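Wallpaper season

7 Nov 2025

I have spent most of October looking at wallpaper, which I can recommend to anyone who has run out of other ways to feel indecisive. The hallway is 70 square feet of wall once you take out the doors. A sensible person would paint it white and go to lunch.

I started with samples from Stedetti, who will mail you a piece the size of a playing card. With a big print this gets you one petal, or part of a leaf. I taped my petal up by the light switch and looked at it every morning for a week, and by the end I knew a lot about that petal.

Then there's the price. Zarei wanted $900 for enough rolls of their peony print, and $1115 if I wanted the kind you can wipe. I have met the people who live in my house, and we want the kind you can wipe. Ovel had something similar for $600, but their sample smelled like a new shower curtain and I couldn't get past it.

Big flowers on a pale ground:

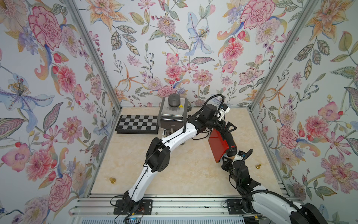
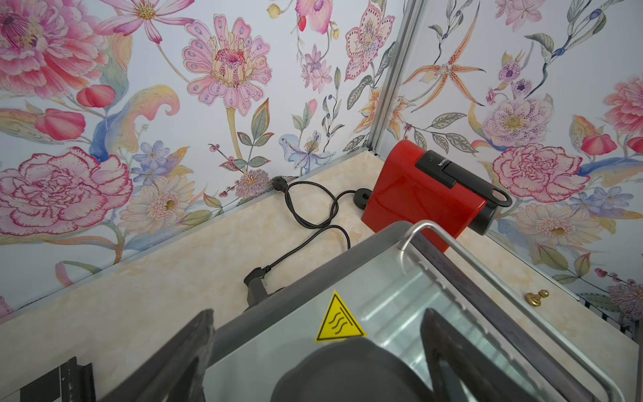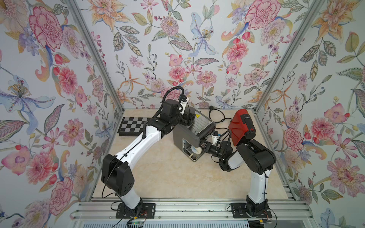
My mother's generation did this in every bathroom and then my generation spent years with a steamer getting it off. I scraped my first apartment's kitchen down through three layers, the oldest of them covered in teapots, and swore I'd never own a roll of the stuff. I still have the scraper. It's in the drawer with the wallpaper samples.

The other problem is matching the pattern. A big repeat means you throw away a good piece of every roll so the stems line up, and in an old house nothing is straight, so they stop lining up somewhere near the ceiling anyway – usually right over the door, where guests stand while they put their shoes on.

I've ordered one roll from Irkik, a small green leaf, for the inside of the coat closet. If it goes on crooked I can shut the door.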